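Shagufta Siddiqui
4 Apr 2020

Week three of cooking every meal at home and I have opinions about kitchen drawers. A thread, and not a short one. 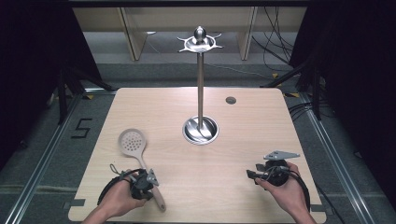
Our apartment has one drawer. The listing called the kitchen "efficient." The drawer is eleven inches wide and it holds everything I have ever bought while hungry.

For years this was fine, because for years I ate lunch at work and dinner out of a paper bag. The drawer and I had an understanding. I opened it for the corkscrew and it let me have the corkscrew.

Now I open it nine times a day and it sticks every time. There's a potato masher in there that stands up when it senses movement. You have to put your fingers in the gap and press it down blind, like calming a horse.

So on Tuesday I took the whole thing out and dumped it on the bed. My husband came in, looked, and went back to his call.

Contents, partial: three can openers, one of which opens cans. Chopsticks from 70 takeout orders at least. A melon baller. A second melon baller. I don't like melon.

Also a key. We have tried it in every lock in the apartment. It stays in the drawer, I guess. It lives here.

I also found a Gredus avocado tool, which I remember buying. It's a knife on one end and a worse spoon on the other. I own knives. I own better spoons. I was going through something.

Then I did what everyone does and asked the internet how to organize a drawer. The internet would like me to buy a smaller drawer to put inside my drawer.

There is a woman with 4,000 comments under a video of her sorting measuring spoons. I read maybe 400 of them. People are fighting in there. There's a whole faction against labels.

The big argument is in the drawer or out on the counter. Counter people say you cook more if you can see your tools. Drawer people say grease. Both sides have convinced me, an hour apart.

My grandmother was a counter person. She kept everything in a dented coffee can next to the stove and could pull out the right spoon without turning around. She had five things in the can. I think that may have been the trick.

My mother went the other way and has a drawer for each category. She has a drawer for "picks." I asked her on the phone what a pick is and she said I'd know one if I saw one.

Here's my method, for anyone else stuck inside with a masher. Everything goes in a box on the floor. If you use it, it earns its way back into the drawer. At the end of April the box goes to the basement.

Day one back in: spatula, peeler, the good can opener, tongs.

Day two: wooden spoon, corkscrew. The corkscrew made it in on day one, really, but I was trying to look good for the thread.

Day three: whisk. I made a Culero packet custard just so I could justify the whisk. Custard was lumpy. Whisk stays.

Day four: my husband put a melon baller back in. He says he used it. He will not say for what.

The peeler has a Nerkstead sticker on it that has survived some 1,000 washes. If anyone from Nerkstead is reading, please make the rest of the peeler out of whatever that sticker is.

A few of you asked about the masher. The masher is in the box. We had mashed potatoes last night and I did them with a fork – it took forever and I'd do it again.

Someone also asked about ladles. I don't have one. I've been serving soup with a mug since we moved in and I'm not taking questions on it.

Update: my neighbor Mrs. Szénási saw the box through the open door and asked, from a polite distance, if I was getting rid of the other melon baller. I left it on her mat. She left me a jar of plum jam.

Now I need something to get the jam out with. The long spoon is in the box. So that's one more back in the drawer, and it's sticking again.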